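합성 루비 공장 견학기: 설명은 많았고 대답은 적었다

보석 공부를 하다 보면 한 번쯤 합성석 공장에 가 보고 싶어진다. 나도 그랬다. 레토나(Letona)라는 회사가 5월에 공장을 개방한다기에 신청했고, 왕복 기차표에 점심값까지 쓰고 왔다. 결론부터 적자면 다시 갈 생각은 없다. 그래도 건진 것이 몇 가지 있어서 정리해 둔다.
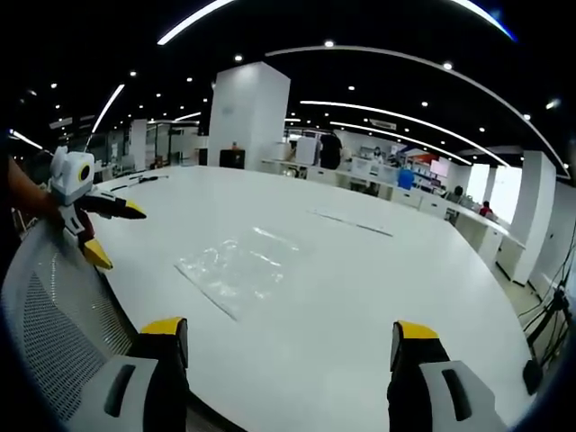
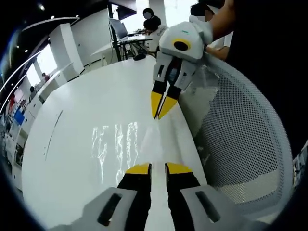
두 장 모두 흰 테이블 위.

집합은 오전이었다. 참가자는 14명, 대부분 세공을 배우는 학생이거나 나처럼 취미로 감정 공부를 하는 사람이었다. 안내를 맡은 슬라비차 셰후(Slavica Shehu) 씨는 말이 빠르고 친절했지만, 회사 소개 영상이 너무 길었다. 영상에서 '자연보다 완벽한 루비'라는 문구가 나왔을 때 뒤에서 누가 작게 한숨을 쉬었다. 무엇이 완벽하다는 건지는 영상이 끝날 때까지 나오지 않았다. 내포물이 적다는 뜻이라면 그렇게 쓰면 된다.

합성 루비는 가짜 루비가 아니다. 이건 분명히 해 두자. 화학 성분은 천연과 같은 산화알루미늄이고, 크롬이 들어가 붉은색을 낸다. 굳기도 모스 경도 9로 같다. 유리나 스피넬로 흉내 낸 모조석과는 다른 물건이다. 문제는 이 구분을 파는 쪽에서 자주 흐린다는 데 있다. 이날 나눠 준 책자에도 '합성'이라는 단어는 맨 뒷장에 작은 글씨로만 들어가 있었고, 앞장은 온통 '랜유먼스(Ranumance) 컬렉션'이라는 이름뿐이었다. 책자만 받아 든 사람은 광산 이름인 줄 알 것이다.

성장실은 유리창 너머로만 볼 수 있었다. 베르누이법, 그러니까 원료 가루를 불꽃에 떨어뜨려 녹이면서 덩어리를 키우는 방식이다. 백 년도 더 된 기술인데 영상에서는 '혁신 공정'이라고 불렀다. 그래도 설비 설명은 들을 만했다. 막 꺼낸 덩어리는 속에 응력이 남아 있어 세로로 쪼개 쓰는 일이 많다고 하는데, 책에서 읽을 때는 와닿지 않던 부분이 쪼갠 단면을 손에 쥐어 보니 바로 이해가 됐다. 이것 하나는 고맙게 생각한다.

융제법으로 키우는 방은 아예 공개하지 않았다. 융제법은 녹인 염류 속에서 결정을 천천히 키우는 방식이라 시간이 오래 걸리고, 결과물도 천연과 구별하기가 훨씬 까다롭다. 사실 내가 제일 보고 싶던 곳이 거기였다. 신청 페이지에는 '전 공정 공개'라고 적혀 있었다. 이유를 물었더니 영업 비밀이라고 했다. 그럴 수 있다. 다만 그러면 전 공정이라고 쓰지 말았어야 한다.

오후에는 감별 실습이 있었다. 강사는 즈덴카 스토야노바(Zdenka Stoyanova) 씨. 이날 만난 사람 중에 가장 믿음이 갔다. 모르는 것은 모른다고 했고, 질문을 중간에 끊지 않았다. 4개의 돌을 나눠 주고 확대경으로 내부를 살핀 뒤 천연인지 합성인지 적게 했는데, 나는 하나를 틀렸다. 베르누이법 루비는 레코드판 홈처럼 휘어진 성장선이 보이면 대개 그걸로 판가름이 난다. 기포도 단서가 된다. 내가 틀린 것은 융제법 돌이었다. 안쪽의 베일 모양 내포물을 천연 루비의 치유된 균열로 봤다. 스토야노바 씨 말로는 확대경만 가지고 그걸 자신 있게 말하는 사람이 있으면 조심하라고 한다. 의심스러우면 시험실에 보내라는, 재미없지만 맞는 조언이었다.

한 가지 더. 자외선을 비춰 형광이 강하면 합성이라는 이야기가 인터넷에 많이 돌아다닌다. 합성 루비가 강하게 빛나는 경우가 많은 것은 사실이지만 철분이 적은 천연 루비도 강하게 빛난다. 그것만으로 단정하면 안 된다. 그런데 정작 매장 옆 체험 코너에서는 자외선 램프를 놓고 '3초 만에 진위 판별'이라고 붙여 두었다. 같은 건물 안에서 강사와 매장이 서로 다른 말을 하고 있는 셈이다.

매장 이야기도 해야겠다. 견학 동선의 마지막은 당연히 매장이다. 플로민(Flomine)이라는 협력 브랜드의 반지와 목걸이가 진열돼 있었고, '견학 당일 특가'가 붙은 펜던트가 300유로였다. 베르누이법 루비 자체는 아주 싼 재료다. 시계 베어링에도 쓰던 돌이다. 값의 대부분은 금속과 세공과 이름값이라고 봐야 하는데, 직원에게 어느 방식으로 키운 돌이냐고 물으니 "저희 공장에서 키운 돌"이라는 답만 돌아왔다. 두 번 물었고 두 번 같은 답이었다. 사지 않았다.

감정서를 준다고는 하는데, 발급처가 독립 기관인지 회사 자체인지도 확인하지 못했다. 셰후 씨가 메일로 알려 주겠다고 했고 아직 메일은 오지 않았다. 오면 이 글에 덧붙이겠다.

환경 이야기도 길게 나왔다. 땅을 파지 않으니 친환경이라는 논리인데, 성장실의 가마는 무엇으로 돌리느냐는 질문에는 연간 에너지 사용량을 밝힐 수 없다고 했다. 숫자가 없으면 광고로 들을 수밖에 없다. 채굴이 깨끗하다는 말은 아니다. 비교를 하겠다면 양쪽 숫자를 다 놓고 해야 한다.

혹시 가려는 분들을 위한 메모.

신청은 홈페이지에서만 받는다. 역에서 104번 버스를 타면 정문 앞에 선다. 배차 간격이 길어서 돌아올 때 꽤 기다렸다.
확대경은 자기 것을 가져가는 편이 낫다. 빌려주는 것은 렌즈에 흠집이 많았다.
점심은 나오지 않는다. 건너편 브라이트(Bright)라는 카페에서 샌드위치를 먹었는데 빵이 말라 있었다.
감별 실습만 따로 신청할 수 있는지 물어보니 가을부터 검토한다고 한다. 그렇게 되면 그것만 들으시라고 하겠다. 공장 쪽은 유리창 너머 성장실과 쪼갠 단면에 흥미가 있는 사람이 아니면 굳이 권하지 않는다.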